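# About Grullesari Road Retreats

We run weekend retreats and service trips for church youth groups, out of an old farmhouse with more bunks than sense.
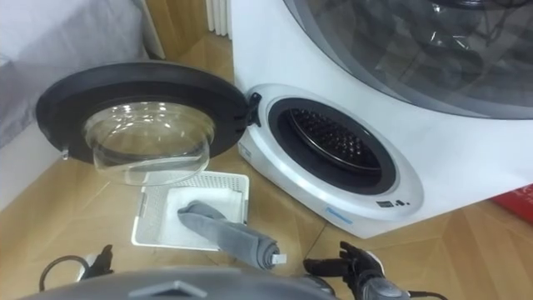

**What kind of church are you part of?**

We belong to no single denomination. Groups come to us from all over the map, and our staff worship in several different places on Sunday mornings, then compare potlucks afterward.

## How we got going

Grullesari Road began when four congregations wanted to send their teenagers away for a weekend and found that none of them could fill a bus. They shared one. The bus broke down outside Umel, the group spent the night on a fellowship hall floor, and by breakfast the kids were asking when they could do it again. Their parents took longer.

These days we host 36 young people at a time, which is what the bunks allow and a little more than the hot water does.

## What a weekend looks like

Friday is supper, singing and a long argument over who gets the top bunk. Saturday morning is Bible study in small groups, and the afternoon is work: stacking firewood for neighbors, painting the Semeniuk Street food pantry (again — it's a big pantry), or visiting the residents at Zilow House, who will beat your teenagers at cards and be gracious about it for maybe a minute.

Lights out is at 11. We mention this mostly as a matter of record.

## What we believe

We hold to the historic creeds and read the Gospels a lot. We think teenagers can be trusted with hard questions and, after some training, with ladders. We don't do altar calls at midnight when everyone is tired and weepy.

## Bringing a group

Youth groups of nine or more can book a weekend. Smaller ones are welcome too, and we'll pair you with another church. Leaders stay free and get the room with the door that closes. Write to us at P.O. Box 2302, Umel, and tell us your dates, your ages and any food allergies.

*Page updated 24 Jan 2025*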